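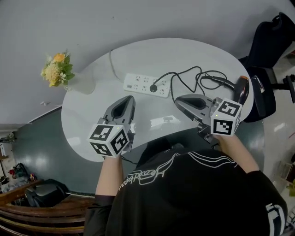
2019年8月、トヴポート(Tovport)にあるアグベコ(Agbeko)の公開日に行ってきた。ロボットの会社といっても、腕型ロボットを売っているわけではなく、人の手の動きを記録して機械に覚えさせる仕事をしている。駅からはバスで30分。受付で名札をもらい、荷物を預けて、そのまま作業室に通された。実演をする人は両手に灰色のグリッパーを一つずつ持って、白い楕円形のテーブルに向かう。グリッパーの根元には白黒の模様が入った白い立方体が付いていて、この模様で手先の位置と向きを読み取るそうだ。テーブルの真ん中に電源タップ、右の端にドライヤー。その間を黒いコードが何重にも輪になってつながっている。課題はこのドライヤーの片付けだった。

手順は、プラグを抜く、コードをまとめる、本体を決まった場所に置く、の3段階。自分の手でやればすぐ終わる作業だが、先の細いグリッパーでやると見ていてじれったい。プラグは斜めに引くとタップごと動いてしまうので、片方で押さえてもう片方で引く。コードの方はもっと面倒で、つまんだところだけが持ち上がり、残りは別の方向へ逃げる。私が見ていた回では、最初にまとめた輪が本体を動かしたところで崩れ、やり直しになった。

案内役はトゥヴァ・ヘグルンド(Tuva Hägglund)さんという技術者で、質問には短く、はっきり答えてくれた。失敗した回も消さずに残すのかと聞いたら、残すとのこと。やり直しの動きも学習に使うが、途中で手を止めて考え込んだ回は外すらしい。この日までにたまった記録は3,077回分で、そのうち確認が済んでいるのは1,823回分。確認は人が映像を見て一件ずつ行うので、記録より時間がかかると言っていた。

見学者も順番に体験できた。グリッパーは思ったより手首に来る。握る強さと爪の閉じ方の関係がつかめず、私はコードを二度落とした。隣の組の小学生は私より上手だった。指先の感触がないので、つかめたかどうかは目で見るしかない。何度かやるうちに、つかむ前に少し手前で止まる癖がついた。ヘグルンドさんによると、初めての人はだいたいそうなるそうだ。

隣の部屋では、エルケッティ(Erketti)という装置の展示があった。集めた記録で学習させた腕が、実際にコードをまとめる。見た範囲では、太くて硬いコードはきれいに輪にしていたが、細いものになると端をつかみ損ねることが多かった。係の人は次に何が起きるかを先に言ってから動かしていて、失敗しても説明が変わらないのがよかった。ただ、部屋が狭く、後ろの列からは手元がほとんど見えない。モニターを一台置いてほしいとアンケートに書いた。

質疑では、家庭で使えるようになるのはいつかという質問が出た。答えは、時期は言えない、先に宿泊施設での備品の片付けを目指している、というものだった。値段についての質問には回答なし。トゥルデール(Trurdale)という次の機種の名前だけは出たが、資料には載っていなかった。

参加は無料で、事前の申し込みが必要。次の公開日は1月の予定と聞いた。体験の列は午後になると長くなるので、行く人は午前の回を取った方がいい。飲み物の自販機は建物の外にしかない。

帰ってから洗面所のドライヤーを片付けるとき、コードをどの順番で持っているか気にしてみた。本体を左手で持ったまま、右手でコードを送っている。輪の大きさは毎回違っていた。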